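Two-armed dish stacker in the shared workshop, progress and a question about walls

howlader_bench
Morning all! Finally got both arms bolted to the one rail and doing something useful at our shared workshop in Erwood. The job is plates into a dish rack, and I'm completely hooked. I've recorded 159 runs so far, driving both arms by hand, and I'm after nearly twice that before I train anything.

The frame is aluminium extrusion with corner brackets, and I went for the pink leopard pattern on the walls. I like it, my daughter loves it, and it's staying (unless one of you has a really good reason). 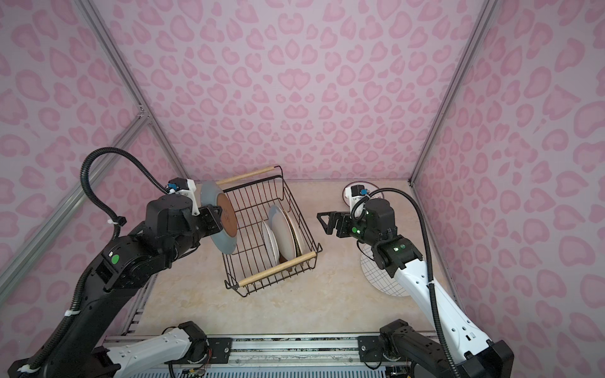 Cable routing took me longer than the arms did. I've left big loops so the wrists can turn all the way, then zip ties where the slack kept wandering. The left one still tugs a bit at full reach. Anyone got a neater way?

modis
Love this! But I'd lose the leopard print. Busy background, spots everywhere, and you're asking a small model to ignore all of it. Plain grey card, job done.

howlader_bench
Noted, but the walls never move. Surely it learns to ignore them?

wuldale_tinkerer
I'm with howlader. Ours had plain white walls and the white plates vanished against them. Pink at least gives you an edge to find. I'd worry more about the marble-effect floor with pale plates lying flat on it.

modis
Fair point on white, which is why I said grey. It'll learn these walls fine, then fall over the day you move it to a kitchen.

howlader_bench
It isn't going to a kitchen! It's going to live on that bench and make me happy.

Thaddäus Schwaiger
On the cables: put the first tie well back from the joint and let the loop stand up in the air. Mine has done 1,016 cycles like that and only 2 connectors have worked loose, both my own fault. Also try mixing your plate sizes early on. I trained on one size and had to start again in August.

howlader_bench
Brilliant, thank you, I'll move the left tie tonight. Sizes are mixed already. Grey card is a maybe, modis. I'll do 7 runs with it and post what I get.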